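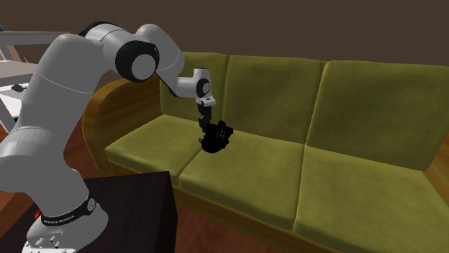

A computer-made robot arm at work beside a computer-made sofa.

How do robots practise?

When you learn to catch a ball, you drop it a lot first. Robots that learn need to get things wrong too, and a real robot arm can break something while it does. It can also hurt itself, and mending it costs money. So a lot of robot practice now happens inside a computer, in what is called a simulation.

A simulation is a bit like a video game. The arm, the sofa and the floor are all drawn by the computer, and the computer also works out how things should move. If the gripper (the robot's hand) lets go of something, it falls. If the arm bumps into the sofa, it has to stop.

What did the researchers want to know?

A team at the Wunard laboratory in Plostside wanted to find out if a robot that had only practised in a simulation could pick things up in a real room. They called their project Plustivia.

They had two ideas to compare. In the first, the robot practised in the same made-up room every time. In the second, the computer changed the room before each try. The sofa might turn a little, the light might get darker, or the object might be put on a different cushion.

Sofas are harder than tables. A table top is flat, but a sofa has cushions with seams between them, a back that gets in the way and armrests that the arm must not hit. Dark objects are hard as well, as it is not easy to see where one part ends and the next begins.

How did they test it?

After practice, each robot program was moved to a real arm and given 200 tries. Every try was marked in the same way. The robot had to close its gripper on the object, lift it, and hold it for 2 seconds. If the object slipped before then, the try did not count.

What did they find?

The program that had practised in the changing room did better on the real sofa. The other one did very well in its own made-up room, but it had got used to that one place. When the real sofa stood at a different angle, it often reached for the wrong spot.

There was still a problem - soft things. Real cushions squash when you press on them, and the ones in the simulation hardly squashed at all. Both programs sometimes pushed down too far. The team is now making squashier cushions for the computer room and will run the tests again.

Words to know

Simulation - a pretend version of something, made by a computer.
Gripper - the part of a robot arm that holds things.
Program - the set of instructions a computer follows.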